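Workshop Notebook, Bikomeo Arm
Liltbridge Shared Workshop, Bench 2
Entry for March, second session
Recorded by Vaughan Nepia

Purpose of session

The purpose of this session was to complete the rebuild of the wrist joint, to repeat the table calibration, and to begin the pick trials that were postponed at the end of the previous entry. The elbow and shoulder were not opened. Members continuing this work should read the February entry on cable routing before removing any cover.

Wrist joint

The printed wrist housing was replaced with the revised part. The earlier housing had developed a crack along the inner screw boss, and the resulting play was large enough to be felt by hand when the arm was held at full reach. The revised housing has a thicker wall at that point and takes a longer screw. It was printed overnight on the Hinds machine and required light filing on the bearing seat. The bearing is now a firm push fit.

The servo horn was refitted one spline over from its former position. As a result, the zero offset stored in the controller is no longer valid. The new offset is 2,152 and has been entered in the settings file. The old value has been left in the file as a comment and should not be restored.

The supply cable to the wrist was shortened and given a strain relief. A loop of 40 mm was left at the joint to allow for full rotation. The cable was checked at both ends of travel and did not pull tight.

Calibration

Calibration was carried out with the printed grid laid flat on the tabletop and the Ikolen controller in manual mode. The first run was rejected after the grid was found to have shifted under the tape. The second run was accepted. The worst error was found at the far corners of the work area, as in earlier sessions, and the readings near the middle were satisfactory. The arm's reach was limited in software to 700 mm from the base until the corner error has been corrected.

The grid was then removed and the trial objects were set out for the first layout: the yellow pepper, the red apple, the peach, and the light blue cup laid on its side. Wide gaps were kept between them so that each pick could be planned separately. The layout is to be reused for all trials in this series, with the cup's open end toward the upper left as seen in the calibration view.
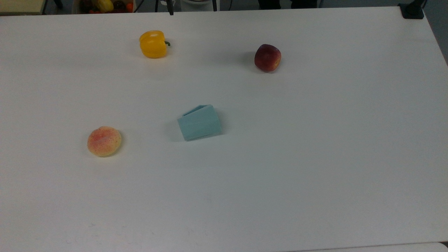

Why should calibration be repeated after the wrist is rebuilt, when the base of the arm has not moved?

The calibration depends on every joint between the base and the fingertips. A small change in the angle or length of the wrist moves the fingertips to a different point on the table, even when all other joints are exactly where they were.

Pick trials

Trials were run at reduced speed with the emergency stop within reach of the operator. A total of 19 attempts were made before the workshop closed. The apple and the peach were lifted without difficulty once the approach height had been lowered. The pepper turned in the fingers on several attempts, and a wider finger pad may be needed for it.

The cup was the least reliable object. The planner treated it as if it were upright and brought the fingers down along the wrong axis, so that the cup rolled before the grip closed. Two attempts succeeded after the wrist angle was set by hand. These have been marked in the log as assisted and are not to be included in the success figures.

No unusual heat was noted at the wrist servo. The motor current rose slightly during the longer lifts and returned to its normal level when the arm was parked.

Outstanding work

Correct the corner error and remove the reach limit.
Print a pair of wider finger pads in the softer material.
Add a check for objects lying on their side before the approach angle is chosen.
Order spare screws for the wrist housing. The last four are in the tray marked Bikomeo.

The arm was parked in the rest position and the supply was switched off at 9:40 p.m. The settings file and the log were copied to the workshop drive.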